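## 4.3 Cable-induced stops during tabletop tasks

The largest single group of failures in the February runs had nothing to do with grasp planning. It came from the cable that leaves the wrist of the arm. We treat it separately because the same fault produced three different entries in the run log, and was at first counted as three different problems. 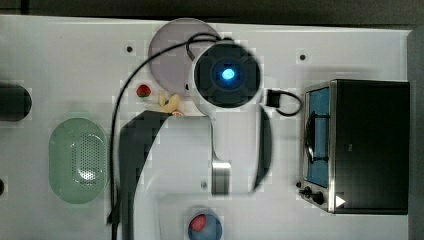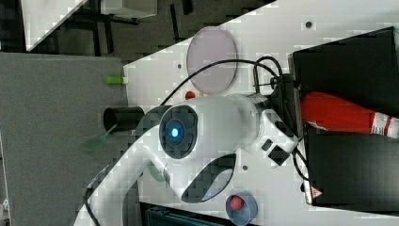

**Figure 7.** Two views of the work table with toy food and kitchen items. The black cable at the joint forms a free arc away from the arm in both.

The campaign comprised 3,762 attempts at the Kisley site. Of these, 428 ended in a protective stop, meaning that the arm halted because the measured joint torque differed from the expected torque by more than the set limit. A protective stop leaves the arm in place with the brakes on, and an operator has to clear it by hand before the next attempt can begin. We had expected most of these stops to follow contact between the fingers and the table, and the planner had been tuned with that in mind.

When the joint records were read back, 59 of the stops did not fit this account. The torque rose slowly over the last part of the movement, with no sharp step, and the fingers were well above the table when the limit was reached. In every one of them the last wrist joint had turned a long way from its starting angle, and had done so in the same direction over several attempts in a row. The controller is allowed to choose either direction of rotation when both reach the goal, and it keeps no record of how far the wrist has turned in total beyond the joint limits themselves. The cable was being wound up a little at a time.

Two further effects came from the same source. The first was a loss of the gripper signal. If the cable was pulled tight before the torque limit was reached, the connector could shift enough to break contact for a moment. The gripper driver reports this as a timeout and holds its last commanded width. The task software, written by Bamo, then retries the command without checking whether the fingers have moved. A retry after a lost signal was therefore logged as a failed grasp, although the fingers had not closed at all.

The second was a small but steady error in placing. A cable under tension adds a side load that the payload model does not include. The arm compensated in part, but items set down late in a long series landed further from the target than items set down early on. We had put this down to drift in the camera calibration and recalibrated twice before the cable was suspected. Neither calibration made any difference - the error went away when the arm was sent back to its home position and the cable unwound.

### 4.3.1 Safety considerations

The protective stop worked as intended in all the runs examined here, and no person was touched by the arm. The fault matters for safety all the same. An operator who clears a stop caused by winding finds nothing in the way of the arm, and is likely to treat the stop as a false alarm. During the second week the torque limit was raised by 20 per cent for this reason. The change reduced the number of stops, but it also meant that the cable was loaded more heavily before each one, and the connector timeouts became more frequent. The limit was put back to its former value on the day the joint records were reviewed.

There is a second hazard in the way stops are cleared. When the brakes are released, a wound cable can turn the wrist back by a few degrees. The site procedure, drawn up by Cindico for an arm without an external cable, tells the operator to steady the arm near the gripper while releasing the brakes. We now ask that the arm be held further back, at the forearm, and that hands are kept away from the fingers until the wrist has settled.

### 4.3.2 Changes made

Three changes were made before the runs reported in Section 5. The planner now carries a running total of wrist rotation and prefers the direction that brings it back towards zero. The arm goes through its home position after every 20 attempts, whether or not a fault has been logged. The gripper driver passes a timeout up to the task software as a separate error, so that it can no longer be counted as a missed grasp.

We did not fit an internal cable or a slip ring. Either would remove the cause, but the wrist would have to be taken apart and the Farouk adaptor plate replaced, and the arm was needed for other work. The results in Section 5 should be read with this in mind - the winding is kept within bounds by software, and the free cable is still there.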